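Gostach Community Help > Mobile bases > Contacts and collisions

Simulated two-arm base tips over in the opening between rooms, no fault raised

Sinan Şimşekoğlu
Posted 17 Sep 2021

I am running a Bomness two-arm robot on its wheeled base in Gostach, in one of the apartment scenes from the Gorkance pack. The task is simple. The robot starts in one room, drives through the opening into the room with the orange floor, and stops at the small white table. There is nothing to pick up yet. I only want the drive to work before I add the arm part.

It goes wrong in the opening. The base slows down, the arms end up against the walls, and the view from the body camera rolls over to a steep angle. The base controller never reports a fault. It keeps sending the same forward speed, and the episode runs to its limit of 400 steps and is logged as "timeout". If I only looked at the log I would think the robot was slow.

Things I have checked:

The path planner says the opening is wide enough for the base. I believe it, because the base without arms goes through every time.

The arms are set to hold their start pose while the base is moving. I did not change any gains.

Tip protection is on in the Trummer controller settings. That is the part that bothers me the most. We plan to run the same controller on the real robot in March, and if it does not stop for this I don't want people standing next to it.

I first thought it was only a camera problem, so I reloaded the camera mount and ran it again with the same result. The roll starts at step 303 on both runs, which makes me think it is something fixed and not noise. I have the forward speed at the default for the base. Lowering it moves the start of the roll to a later step but does not get rid of it.

What I would like to know is whether the robot is really tipping or whether this is a display fault, and why the controller doesn't stop. Capture from the body camera:

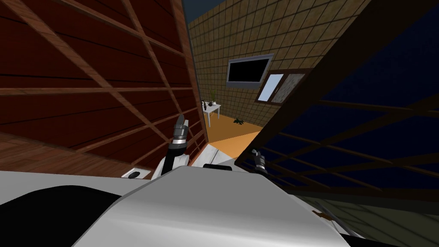 Oi-ling Lo

It is really tipping. Look at the robot's own body compared with the room. The white body still sits along the bottom of the picture the way it should, and the room is what leans. If the camera mount had slipped, the body would lean in the view together with everything else. The camera and the body are rolling as one piece.

As for why, my guess is the grippers. The planner uses the base footprint only. Unless you changed it, it knows nothing about the arms, so when it tells you the opening is wide enough it is answering a different question from yours. Your grippers are up against the lattice on both sides. Those slats in the Gorkance rooms are real collision shapes in the versions I have used, they are not painted on. A fingertip can go in between the slats and catch on one. The base keeps pushing, the arm holds its pose because you told it to, and the force has to go somewhere. It goes into the base and lifts one side.

To find out for sure, do this before changing anything else:

Turn on contact logging for both grippers and run it again. You should see contact at the fingertips before the roll starts. If you see contact only afterward, I am wrong and you should look at the wheels.

Then switch off collisions for the lattice only, leaving the wall behind it on. If the robot drives through without rolling, it was the slats. Don't leave it switched off. It is only for the test.

The fix for the drive itself is to fold the arms before the opening and give the planner a footprint that includes them. In the planner settings there is a choice between "base" and "whole robot". Pick the second one. It is slower but not by much.

On tip protection, check where it gets its angle from. In our setup it read the wheel loads and not the body angle, and a wheel load can look fine when the arm is holding part of the weight. There is a separate limit for body roll and it was off by default for us. With that one off, "tip protection on" means less than it sounds like.

I agree with you about the real robot. A controller that keeps driving with both hands against a wall is a safety matter even if the robot never falls over. Someone could have a hand between the gripper and the wall. I would want a stop on unexpected arm contact while the base is moving, separate from the tip limit.

wheelbase_k

had the same thing, I just lowered the friction on the walls and it slid through. took five minutes. also you can make the opening wider in the scene editor if you have edit rights

Sinan Şimşekoğlu

Thank you both. Here is what I found.

Contact logging was off, so I turned it on and ran the drive again. Oi-ling Lo was right about the order. The left gripper makes contact first, then the right one, and the roll starts after both. With lattice collisions off, the robot goes through level and stops at the table.

I did try the lower friction, only to see. It got through on one run and rolled on the next. I won't be using it, because the real walls will have whatever friction they have.

I also went back through the captures from the run I posted about, since I had only looked at the one. The other is below for anyone who gets here by searching.

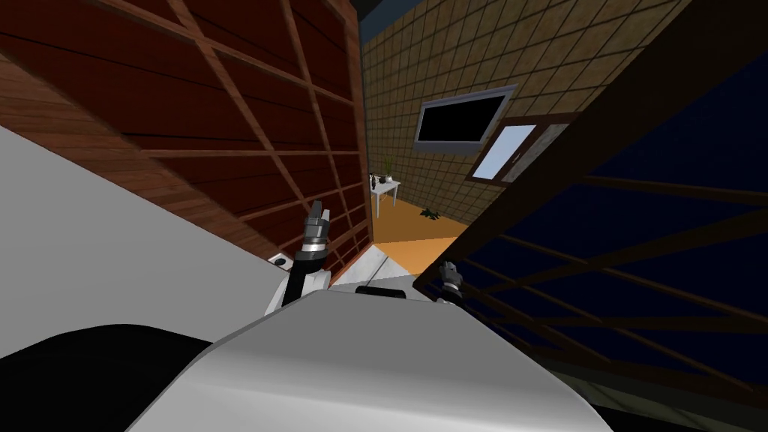

Body camera, same run. Left gripper raised in front of the red-brown plank wall, right gripper low beside the navy panel.

What to compare in your own captures is the tiled back wall and the television against the top of the robot's body. When those lean and the body does not, stop looking at the camera mount. I lost most of an afternoon on that.

On the controller: the body roll limit was off, as Oi-ling Lo said it might be. The switch for it is on a different page from tip protection, under the advanced settings for the base, and the main page gives no hint that it exists. I set it to 4 degrees and ran the drive again with everything else unchanged, lattice collisions included. Now the base stops in the opening and the log says "roll limit" and not "timeout". It still stops later than I would like, because the grippers are already in contact by then.

So the order of changes I ended up with is this. Arms fold before the base starts moving and stay folded until it has stopped. The planner uses the whole robot footprint. Roll limit is on. Any gripper contact during a base move stops the base and ends the episode as a fault.

The last one took some work. Trummer lets you stop on contact, but by default it ignores contact for joints that are in hold mode, and both of my arms were in hold mode the whole time. You have to turn that exception off for each arm. It is easy to do one arm and forget the other -- I did.

With the arms folded the drive now takes around 20 steps longer and there is no contact in the log at all.

Oi-ling Lo

Good, that is a better set of stops than what we have. I did not know about the hold mode exception and I am going to check ours today.

One more thing before you move to the real robot. Test the contact stop on purpose. Put the arms back in the old pose, start the drive, and make sure it stops with each gripper touching alone, left and then right. If you test them together you only know that one of them works. Keep that test in your regular set, because an update can put the default back.

Also worth asking for the roll limit to be moved to the main page. I would support that request if you post it in the feature section.

Sinan Şimşekoğlu

I ran the left and right test. Left stops the base. Right did not the first time, and that was the forgotten exception I mentioned above. It stops now. Feature request is posted, with the settings file attached there. I have marked Oi-ling Lo's first reply as the solution.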